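Kettani Linen-Blend Duvet Cover
Home / Bedroom / Duvet Covers / Kettani

Color: Chalk, Oat, Wet Slate
Size: Twin, Full/Queen, King
Ships in 2 days

A duvet cover is a large bag. We want to get that out of the way early, as the bedding trade has spent years hoping you wouldn't notice. The Kettani is a large bag too, but we made it with the corners where you'd expect them and an opening you can get both arms into without dislocating anything.

The cloth is a linen and cotton blend, heavier than our summer cover (the Eltus) and lighter than the Sanden, which two of our customers have described in writing as "a tarp." We like the Sanden. It has its people. The Kettani is for everyone else, including couples in which one person is always cold and the other sleeps like a baked potato.

Ties, and why there are so many

Most covers have a tie in each corner, and most comforters have no loops to tie them to. You then spend the winter with all the filling down at your shins. The Kettani has a long tie in every corner and another halfway down each side, and every order comes with a set of clip-on loops for comforters that were born without them. They pinch on. They stay pinched through a normal night's thrashing.

The opening runs along the foot and closes with buttons. We tried a zipper. It was quicker, and it was also cold on the ankles at 3 a.m., so the zipper went back in the drawer.

Care

Machine wash warm with like colors. Button it up first, or the cover will swallow every sock in the load and you'll be shaking them out for the rest of the evening. Tumble dry low, and take it out while it's still a little damp if you care about creases. If you don't care about creases, linen was invented for you.

Skip the fabric softener. It coats the fibers and makes the cloth feel like a bar of hotel soap. The blend softens by itself after a few washes. Please don't bleach the Oat. It becomes a color we don't sell.

Specifications

Fabric: linen and cotton blend, prewashed
Weight: midweight, all seasons except the silly ones
Closure: buttons at foot
Ties: corners and sides, clip-on loops included
Inserts: sold separately; the Moline comforter fits all three sizes
Tested: 300 wash cycles on our own sample, which now lives on the office couch 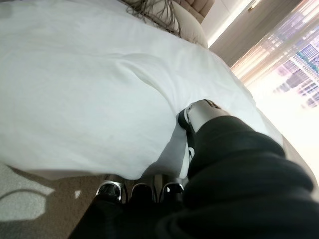 Osaze Mohammed writes that he has had the Full/Queen since September and the ties have held, though he'd like it on record that the buttons are a nuisance in the dark and that he did one up to his pajamas. He gives it four stars. He would have given five if the clip-on loops came in a color other than white, so he could find them again once they fell on the sheet.

We have passed this along, and the next batch of loops will be blue.

Returns

Send it back within 43 days, slept in or otherwise. Please take your comforter out of it first. We have a shelf of them now and would like the shelf back.

Also in this range: Kettani pillowcases (set of 2), Kettani bed skirt, replacement loops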